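The Sorting Box

By the time I reached Jestside the rain had stopped and the house clearance was two hours old. My aunt's button collection was supposed to be worth money. My cousin had told me so on the phone, with the voice he uses for things he has read half of. There were 2242 buttons, he said, and a man at Osby would pay well for the lot.

I did not believe in the man at Osby. I have known my cousin all my life, and there has always been a man somewhere.

"Where did you get that number?" I asked.

"She wrote it down."

She had, too. It was in a blue exercise book, in pencil, with the horn buttons on one page and the glass ones on another. What she hadn't written down was where any of them were. We had the book and we had four biscuit tins, and the tins were full of string.
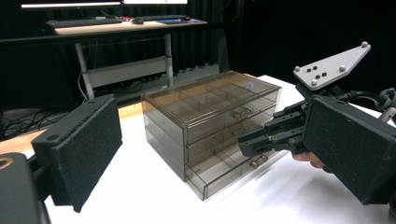 Three drawers and a lidded tray on top.

My cousin's view was that she had moved the buttons before she went into hospital. My view was that she had never owned them. She was a woman who once kept up a correspondence with a Swiss watchmaker for 85 weeks, and when I asked to see a letter she said he preferred to be remembered.

"People don't invent buttons," my cousin said.

"Why not?"

He thought about it, and went to put the kettle on.

I sat on the stairs and read the book through. It was good, I will give her that. Each button had a line to itself and most had a history. One had come off a bishop. One had been swallowed by a dog in Lam and recovered, and she gave the month, which was July. Number 1394 was a plain black coat button "of no interest", and I spent longer on that one than on all the others. If you were making it up, would you bother to put in a dull one? I supposed you would, if you were any good.

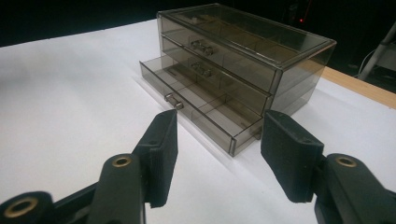
A collector wants her things seen, or so I have always understood it, and my aunt had shown these to no one. My cousin said that proved she valued them. I said it proved nothing either way. He had got it into his head that she would have kept the best ones in something small and respectable, and he went through the bedrooms looking for it. I asked him what he expected. A little cabinet, he said, three drawers one on top of the other, with see-through handles and that smoky sort of plastic, so you could tell what you had without opening it. He described it so exactly that I asked whether he had ever seen it. He said no, but it was what he would have bought.

At four o'clock the man from Osby rang.

I took the call myself, because I wanted to hear him not exist. He had a dry, tired voice and he was eating something. He said he had spoken to my aunt twice, and that she had turned down 700 pounds.

"For buttons you had seen?" I said.

"For the book," he said. "I never asked about the buttons."

"Who buys a book about buttons?"

"I do. It's Stavedico I sell to, mostly. They like a list." He chewed for a bit. "Has she still got it?"

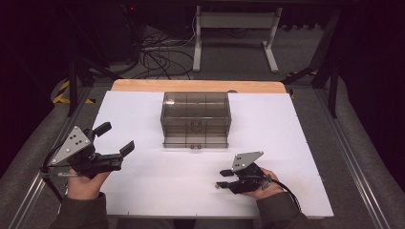
I looked at the thing in my lap. The pencil had gone silver where her hand had rubbed it. My cousin was in the doorway, making a face that meant money, and he held up his fingers to show me how much I should ask for.

"I'd have to look," I said, and put the phone down.

He was furious, of course. He said I had never believed in anything in my life and now I had cost us a new boiler. I said the man might be anyone, and that a person who pays for a list of buttons without wanting the buttons is either a fool or up to something. He said that in that case we should have let him be a fool at our expense, then corrected himself, then went out to sit in the van.

It was getting dark in the hall. I turned to the back of the book, where there were still some empty pages, and found a pencil in one of the tins, under the string. My coat had been missing its second button since the winter before last. I had no idea where it had gone — somewhere between the station and my own front door, I think.

I gave it the next number and wrote down that it was brown.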